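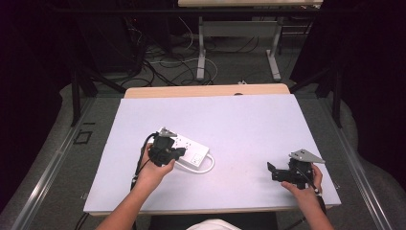
Workshop Practice 2, Handout 6
Extension leads and the cleared bench
Revised May 25, 2026

Scope

These notes cover the handling, inspection and stowing of multi-way power strips on a work table. They go with the practical sheet and replace the version issued in December. Fixed sockets and floor boxes are dealt with in Handout 7.

6.1 The surface

A power strip is inspected on a flat, pale, unpatterned surface. A white board laid over the table top is suitable. Chips of plastic, loose screws and flakes of cord sheath are easier to find on a pale ground, and the board can be lifted away and wiped separately. Leave a margin of at least 45 mm between the strip and the edge of the board.

The board must be clear before the strip is put down. Tools, cups and paper go elsewhere.
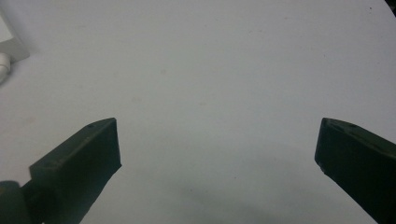
Fig. 6.2. Pale table top with the working area clear.

6.2 Placing the strip

Set the strip down with the sockets facing up and the long side parallel to the near edge of the table. The cord is allowed to form one open loop on the board. It should not pass under the strip, nor be pulled straight – a cord under tension will turn the strip as soon as one end is lifted.

6.3 Inspection

Unplug at the wall first. Then, in this order:

Rating label. Read it and copy the figures to the sheet. If the label cannot be read, the strip is withdrawn.
Sockets. Look for browning, cracks and anything lodged in the openings.
Case. Press lightly along the seam from end to end. Movement at the seam is a fail.
Cord entry. Bend the cord gently each way at the case. The outer sheath must not slide.
Cord. Run the full length through the fingers. Flat spots are noted, cuts are a fail.

On the Fomlow teaching set, over 80 strips were inspected by this method and 21 were withdrawn, most of them at the cord entry.

6.4 Stowing

Coil the cord in loops of 400 mm circumference, following its natural twist, and secure with a fabric tie. Do not wind it round the case. Strips are stored flat, sockets up, one layer to a shelf. Cords left on the floor beneath tables are to be routed along the wall side and reported on the Janorix form if they cross a walkway.

Practical sheet 6 is to be handed in with the label figures filled in.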